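Gumleaf Home & Hearth Forums > Kitchen and Table > Linens

Thread: Tablecloths. Do we still do these?

Coldpressed
Moved house in May and in the course of unpacking found I own eleven tablecloths. I have bought one of them in my life. The rest came down through the family the way silver does in other families. My partner's position is that we have a perfectly nice table and I am proposing to hide it. My position is that the table cost us 746 dollars and I'd like it to look like that for longer than a fortnight.

So, two questions. Do people still use a cloth for ordinary meals, or is it Christmas and funerals only? And what do you do about the washing, because the idea of ironing something the size of a mainsail every week does not fill me with joy.

Magpie_Larder
Every day, for the whole of my adult life. Cotton, never white, never ironed. You pull it out of the machine, give it a good snap, hang it over two lines so it doesn't get a crease down the middle, and if it still looks crumpled you put dinner on top of it. Plates are very flattening.

thirdshelf
Counterpoint: placemats. They wipe down, they stack, and they don't slide off the table with everything on them when the dog gets his lead caught.

Magpie_Larder
Placemats are coasters with ambition.

thirdshelf
And a tablecloth is a bedsheet with airs. I had cloths for years. I got tired of a whole wash load over one beetroot.

Gravelroad
Depends on the table. If it's oiled timber you want to let it breathe and a cloth left on for weeks will hold damp against it. We had a bloom come up on ours in the shape of a trivet and it took me a whole weekend and most of a tin of oil to get rid of it. Cloth on for the meal, cloth off after.

Coldpressed
It's lacquered, so I think I'm spared the breathing. What are people doing underneath? I've got a felt thing that came with the cloths and smells like a church hall.

Gravelroad
Bin the felt. Get a proper table protector by the metre, the quilted sort with a vinyl back. I bought Coltton's, which is thick enough to take a hot casserole for the time it takes somebody to fetch the board you forgot. Cut it a couple of centimetres shy of the edge all round or you'll see the line through the cloth.

pelmet_and_sons
Do not put vinyl directly onto lacquer in a warm room. I say this as the owner of a sideboard with a permanent imprint of a fruit bowl mat. The plasticiser gets into the finish and they become one. Cotton side down if you must, and lift it every so often.

Gravelroad
Cotton side down defeats the purpose, it'll slide all over the place.

pelmet_and_sons
It slides a bit. I can live with a bit. I can't live with another sideboard.

Gravelroad
Mine's been vinyl side down for years without a mark.

pelmet_and_sons
On your oiled table that needs to breathe?

Gravelroad
On for the meal, off after. I did say.

Dusty_Ute
I've come in from the camping board, be gentle. We use a cloth on the folding table because the top's got a burn on it in the shape of Tasmania. Bulldog clips on the corners. That's my whole contribution to the field of linens.

Magpie_Larder
Better than most. Clips are good. Those little weights shaped like strawberries are a menace, they get round the shins of anybody sitting at the corner.

Coldpressed
Right, next problem. Size. Of my eleven, two fit. How much overhang is correct? I've found one site that says 20 centimetres and another that says it should reach the seat of the chair, which is a great deal more than 20 centimetres unless you dine on the floor.

pelmet_and_sons
20 to 25 for everyday. To the lap for a proper dinner. To the floor if you're hiding boxes of raffle prizes under it.

thirdshelf
With placemats the correct overhang is zero and has been throughout history.

Halfmoon Bay
Canadian here, so forgive the hour. I'd go shorter with kids. Ours used the drop as a napkin until they were about nine, and then they grew up and used it as a napkin with better posture. The colour matters more than the fabric in my opinion. A plain cloth shows every drip of gravy as an event. A busy one just absorbs it into the general programme.

Coldpressed
This is where I'm heading. The two that fit are (a) cream damask, terrifying, and (b) nothing I'd have chosen, being brown. I'm thinking of buying a check. Is gingham too much? Partner says it will look like a pizza place with candles in bottles.

Halfmoon Bay
What's wrong with a pizza place with candles in bottles?

pelmet_and_sons
Gingham's fine if the check is small. Big checks and the table starts to look like it's waiting for someone to play draughts on it. I'd also check that it's woven and not printed. Turn it over. If the back is paler than the front it's printed, and it'll go patchy along the folds after a year of washing. Pētersons used to do a lovely woven one and now does a printed one at the same price, and I have written to them.

Magpie_Larder
Did they write back?

pelmet_and_sons
They sent me a voucher for the printed one.

thirdshelf
Ovell has woven checks, if you must. 138 dollars for the big one, so have a lie down first. You could buy placemats for a regiment.

Coldpressed
138 for a tablecloth! I'd want it to serve the meal.

Magpie_Larder
Fabric shop, off the roll, hem it yourself. Straight lines, four of them. Wash the fabric before you cut it, because cotton check will shrink on you, and it shrinks more in the length than the width, so your lovely square cloth comes out of its first hot wash as a slightly smug rectangle. I cut mine 10 centimetres over in the length and it's never been enough and I've never learned.

Gravelroad
Follow the check when you cut and you can't go crooked. It's the one fabric that comes with its own ruler. 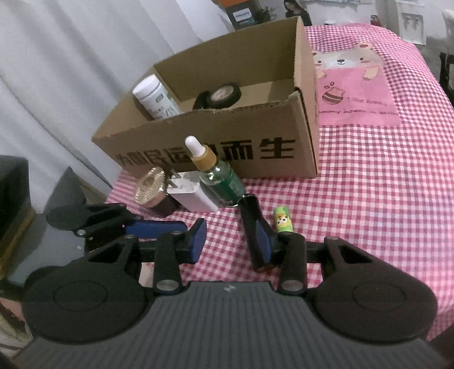
Halfmoon Bay
Red and white is the one everybody pictures, and it's the one I'd talk you out of if it's going to be down every day. It's loud. Also the red can bleed the first few times, so give it a cold wash on its own before it meets your shirts. The kind with pink in it as well as the red and white is much easier to live with, the pink takes the shout out of it, and a green bottle looks very well on it, as it would on most things at dinnertime. You get the cheerful check without feeling you should be handing round breadsticks.

Coldpressed
I had not considered pink. I will put it to the house.

pelmet_and_sons
Pink fades. A red check fades to pink, a pink check fades to a sort of sticking plaster. Dry it in the shade, inside out if a cloth can be said to have an inside.

Halfmoon Bay
We get very little sun to fade things with, so I defer to the southern hemisphere.

Dusty_Ute
Ours was blue and white. It's now white and rumour.

Magpie_Larder
For red wine, since it'll come up: cold water straight away, from the back, then soak it. Salt does nothing except give guests something to do. I keep a tub of Clurard powder under the sink for the stubborn ones, overnight in warm, and it's had everything out except turmeric.

Gravelroad
Turmeric comes out in the sun.

pelmet_and_sons
So does the pink. See above.

thirdshelf
Turmeric wipes straight off a placemat.

Magpie_Larder
It does not. I've seen your sort of placemat. They're cork on the back and yellow on the front.

thirdshelf
They were always yellow.

Coldpressed
Update for those following at home. The house has voted and we are getting three metres of pink and red check, woven, off the roll. I'm to hem it myself. The damask has been promoted to Christmas and the brown one is under a tin of paint in the shed. The quilted protector is going on cotton side down, sorry Gravelroad, I lost my nerve.

Gravelroad
It'll slide.

Coldpressed
One more, then. Mitred corners or just fold them over? I've watched a video on mitring twice and I think the woman has three hands.

Magpie_Larder
Fold them over. Press first, trim the bulk out of the corner, and use a longer stitch than you think. Mitre the next one.

pelmet_and_sons
Mitre them. You'll be looking at those corners for years.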